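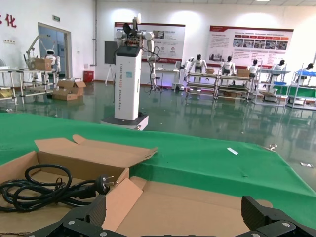
September – tank-room diary, second week

6.40 am. Overnight minimum in the shed was 15 degrees, which is warmer than I want for the starter but fine for the vats. Cider pressing resumes when the second load of fruit comes down from Brillosstead. Gyula Halász rang to say the bins are picked and under cover, and that the Kingston Black is running small this year with a fair bit of russet. Small fruit suits me. The juice is usually denser and there is less to grind.

Took gravity readings before breakfast. Vat one 1.012, vat two 1.019, vat three still at 1.046 and barely moving. Vat three had the late sulphite addition, so a slow start is expected. I will give it two more days before I pitch anything. pH in all three is under 3.8 – good enough, no correction.

Cleaned the racking cane and both siphon hoses. The longer hose has a grey film near the middle that brushing does not shift, so it goes in the bin and I cut a new length off the roll.

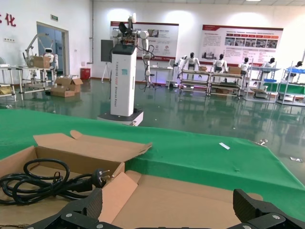
Olga Cantero
Cellar hand and record keeper, Okeke Orchard

Mid-morning. Went through the press log with Ernő Katona. Total to date is 1189 litres off the rack-and-cloth press, against 469 litres at the same point last season. The difference is mostly the earlier start. Yield per bin is almost unchanged, and Ernő thinks the mill plates are set a touch wide. We closed them a quarter turn and will compare the pomace on the next load. If it comes out like porridge we open them again.

Titration on the vat two sample gave 6.1 grams per litre as malic. Repeated it and got 6.2. I have entered the mean. The burette tap is stiff and wants grease.

Iolo Rees would like the perry kept separate again. That ties up the small tank until spring, and I said so. He has put his name on the lid in marker.

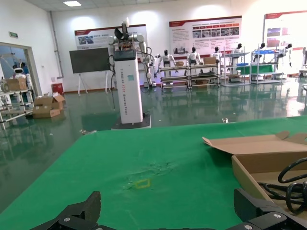 Green cloth, open box, black cable.

2.15 pm. Racked vat one off its gross lees. Lost over a bucket of volume to sediment, more than I had allowed for, so the headspace is now too large. Topped up from the demijohns. Colour is mid-gold with a slight haze, nose clean, a little sulphur on the first sniff that goes with swirling. No film on the surface.

Máté Barta came by for the empty drums and took the pomace for his pigs. He owes us a pallet.

The 2000 litre tank is still on order. No delivery date. Without it the late varieties will have to go into barrels, and two of those need soaking first because the staves have opened up. Filled both to the bung at 4 pm. One weeps at the lower head, the other is losing water faster than I can hose it in.

Tomorrow: check barrels, grease burette, gravity on vat three, ring Gyula about the truck.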